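Kitchen bench tips from the Tundgate pick-up trials

We ran 791 pick-ups on the Rebane bench to see which ordinary kitchen habits help a robot arm get hold of things. Most of them suit people with stiff hands too.

Stand tins clear of the wall. Tins with open space on both sides were gripped on the first try more often than tins pushed into a corner. Leave room for fingers. 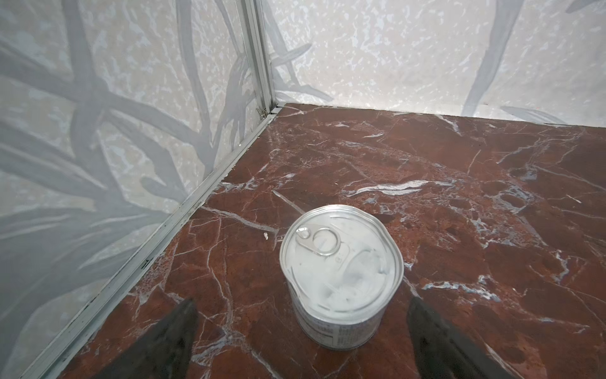
Keep fruit on one plate

Fruit grouped on a coloured plate was easier to find than fruit spread over patterned stone. Put tall pieces at the back and low ones in front. Leave tomatoes on the stem so they don't roll. We reset the layout after every 8 tries.

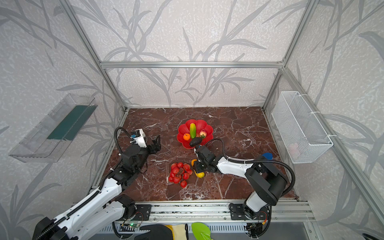 Plate of fruit, with tomatoes on the marble in front and both arms over the bench.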